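Forum > Workshop > Benches and surfaces
Brown line across white tabletop, crack or stain?

wandel177
Matte off-white top, and it has picked up a thin brownish line across the lower middle. My fingernail says stain. My fingernail has been wrong before. Two rounds of dish soap did nothing.

Gronow
Crack. They all go eventually, usually the week you finish paying for them.

dritent_dan
Disagree. A crack in a white top fills with dirt and goes gray. Brown is coffee. Try baking soda paste, leave it ten minutes, wipe.

Gronow
Cracks drink coffee too, Dan.

rasthorpe_bench
Does it go anywhere near the edge? Post a picture before these two get married.

wandel177
Saturday's state of affairs. The smudges and dark specks are a separate shame.

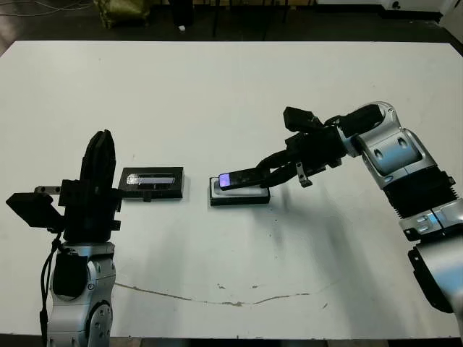
Line runs left to right below the phone trays, with a bit of a curve.

rasthorpe_bench
Curve makes me think crack, sorry. I'd run a bead of clear filler along it and get on with life.

dritent_dan
Spills curve. Paste first, filler after. You can't un-fill it.

Gronow
Also I like the tray with the light inside better than the all-black one. Easier to find a black phone in.

wandel177
Paste is on. Around 3 spoonfuls, most of it on my sleeve.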